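3.2 Station data and event selection

Hourly wind and precipitation records were taken from two stations, Plellivberg and Nodbridge. The first stands on an exposed ridge, and the second lies on the valley floor to its east. Both stations use the same type of heated rain gauge, but the anemometer at Nodbridge is partly sheltered by trees when the wind is from the south. Gusts from that sector were kept in the data set and flagged.

A day was counted as a convective wind event when the peak gust at either station was at least 19 m/s and lightning was detected within the hour before or after it. This gave 14 events. Two of them occurred in December, behind strong cold fronts, and are treated separately in Section 4 because the instability was shallow and the lightning sparse. The remaining cases fall between late spring and early fall.

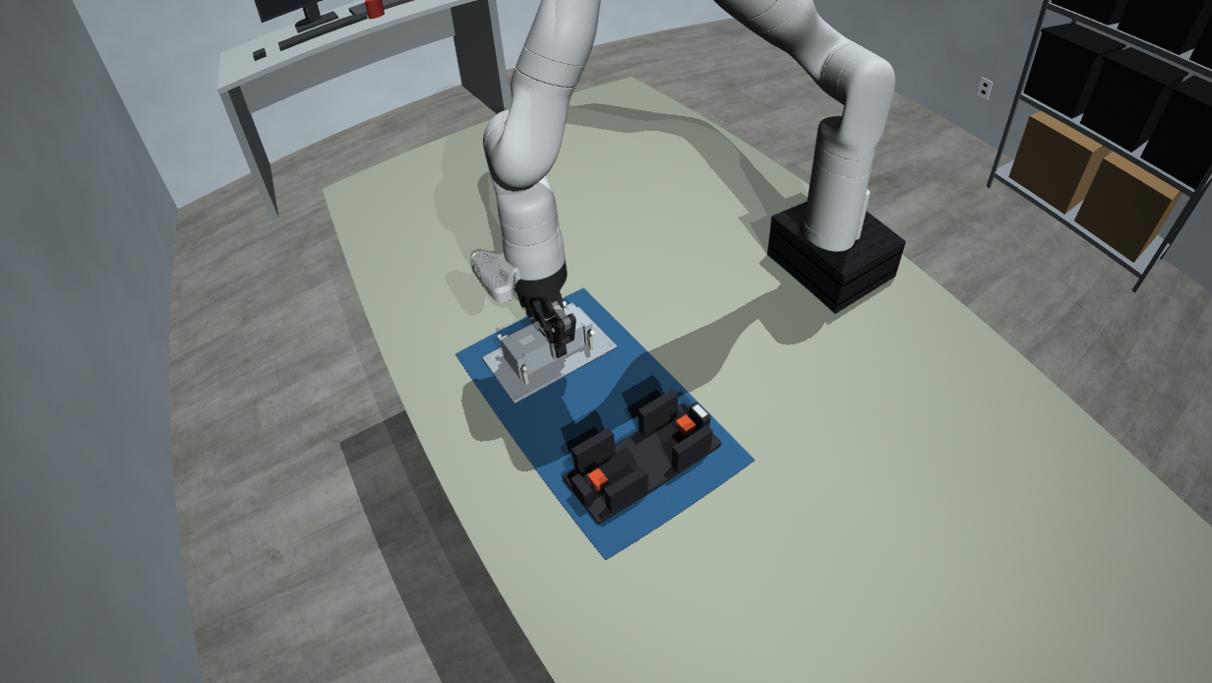
Figure 3

For each event, the nearest sounding before the peak gust was used to compute mixed-layer CAPE, the lapse rate between 2 and 4 km, and the bulk shear from the surface to 6 km. Soundings already affected by rain-cooled air were replaced with the preceding launch. Where no launch was suitable, profiles were drawn from the Flullar regional model, interpolated to the station location. These profiles tend to be too moist near the ground in the early morning, so the CAPE values derived from them should be read as upper estimates.

Storm mode was assigned by hand from radar loops. Cells that merged into a line before reaching the station were classed as linear, even where the line broke up soon afterward. Our classes follow the scheme of Milošević, with the two multicell categories combined due to the small sample.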